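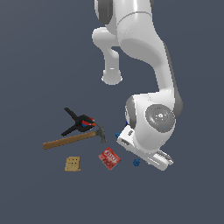
Zesgate 800 Shelf Bracket — Heavy Duty, Steel

Product code: ZG-800
Sold in packs of 3
Updated: Jul 22, 2019

The Zesgate 800 is a fixed bracket for deep shelving in larders, garages and stock rooms. It is pressed from mild steel and finished in grey powder coat. The long arm is 400 mm and the wall plate is 353 mm. A diagonal brace is welded between the two at both ends.

Maximum spacing between brackets is 800 mm for boards 25 mm thick or more. For thinner boards, halve the spacing. The shelf may project past the last bracket by no more than a quarter of the spacing used.

Fixing

The wall plate has slotted holes at the top and a round hole at the foot. Fit the top screws first, level the bracket, then fix the foot. Screws and plugs are not supplied — choose them to suit the wall. Plasterboard alone is not a suitable base; fix through to the studs or fit a timber batten.

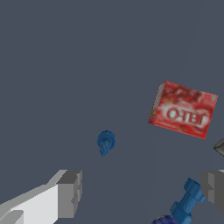
Can the bracket be fitted upside down, with the brace above the shelf?

The brace is made to work in compression, so it must sit below the shelf. Load figures do not apply in any other position.

Finish and care

Wipe with a damp cloth. Chips in the coating should be touched up with metal paint before rust starts. The standard finish is for indoor use only. For damp cellars and outbuildings, order the galvanised version (ZG-800G).

Related items

Teklow shelf board, 400 mm deep
Marchand batten, planed softwood
Dakis wall plug set, mixed sizes

Technical contact: Osamu Kawaguchi
Trade orders and returns: Yuzuki Hoshino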